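Fomen Hand-Held Gripper Kit, Second Build

Home and Shared-Workshop Assembly

The Fomen kit is supplied as a set of parts for a two-finger, hand-held gripper to be assembled at a kitchen table or a workshop bench. It is intended for builders who wish to record everyday handling tasks in their own rooms and who do not have access to a laboratory. The kit is sold with the finger linkages, pads, fasteners and mounting bracket. Tools are not included. 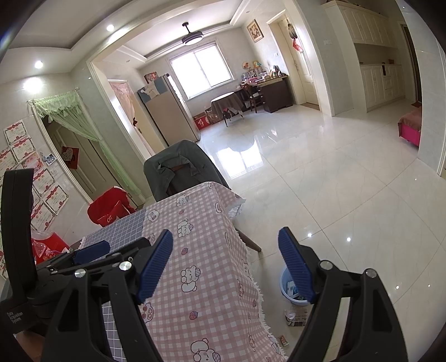 The gripper at home, with blue pads fitted to both fingers.

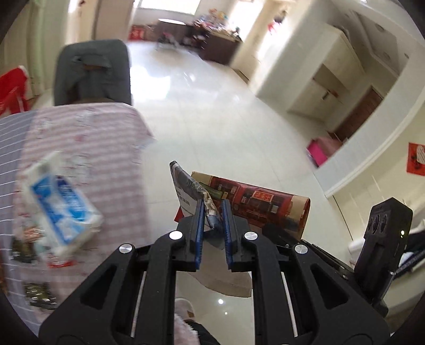
Nahuel Rivadeneira writes that his kit went together in one evening at the Stemik shared workshop, except for the pads, which he had to remove and refit after finding that he had placed one of them upside down. He would like the orientation to be marked on the pad itself. He adds that the fingers closed evenly once the linkage screws had been loosened by a quarter turn, and asks whether the pads can be bought separately.

Replacement pads are available under the Cevau parts list and are sold in pairs. The assembly sheet now shows pad orientation on its first page. Owners of the earlier sheet may request a copy by mail at no charge.

Contents of the Kit

Finger assemblies: 2
Textured finger pads: 2, plus one spare pair
Linkage arms and screws, bagged by step
Body shell
Mounting bracket
Printed assembly sheet

Assembly Notes

Sort the screws before beginning. The short screws are for the linkage arms and the long screws are for the body shell. A long screw driven into a linkage arm will bind against the opposite side and may crack it.

Fit both fingers to the body before tightening either one. Open and close them by hand several times. If one finger lags behind the other, loosen its lower screw slightly and repeat.

Press the pads on last. Surfaces should be wiped clean and allowed to dry. The adhesive reaches full strength overnight, and the gripper should not be used on heavy items before then.

Recommended First Tasks

New owners are advised to begin with light household items such as wrappers, small cartons and crumpled paper. Thin foil and soft packaging call for a gentle grip and give a fair indication of whether the two pads meet squarely. Glassware and open containers of liquid should be left until the user is familiar with the travel of the fingers.

Price and Ordering

The complete kit is priced at 3,890 pesos, including tax. Workshops ordering 5 or more kits should write to Charito Dumlao for a group quotation. Orders placed in January will be shipped after the annual stock count. The Roman carrying case is listed separately and fits the assembled gripper with the bracket removed.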